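The Second Life of the Butcher Block

Seon-mi Yook keeps her oldest board by the back door, where the light hits it in the morning, and she will pick it up and hand it to you before you've taken off your coat. It's heavy! Run a thumb over it and you feel a shallow dip where three decades of onions went by.

Yook runs Jultonero, a small repair shop that takes in tired kitchen boards and sends them home flat, clean and ready for another long stretch of suppers. She started with two clamps and a borrowed hand plane. These days the waiting list has 94 names on it, and people drive in from two counties over with boards wrapped in bath towels.

What gets her going is maple. It's hard enough to take a beating and tight enough that juice stays near the surface, and every so often a plank turns up with grain that curls and eddies like creek water. She saves those for last in the day, when the phone is quiet.

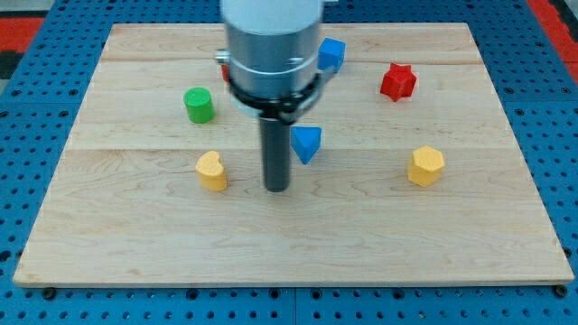 Most of the damage she sees comes from the sink. A board left to soak swells on one side, dries unevenly, and starts to pull apart along the glue lines. Yook opens the joint, cleans out the old glue, closes it up again and leaves it alone overnight. Then comes the sanding, which she does by hand through the last grits, and I could have watched it all afternoon. The gray goes, the yellow comes up, and suddenly there's a pattern the owner hasn't seen since the wedding.

She finishes at 400 grit, finer than most cooks would bother with, and wipes on mineral oil until the wood stops drinking it. Her former teacher at Chae, the furniture school in Idby, preferred walnut oil and still mails her a bottle every May. She uses it on her own boards.

The back-door board has never been sanded. Her mother cut on it, and Yook likes the dip where it is.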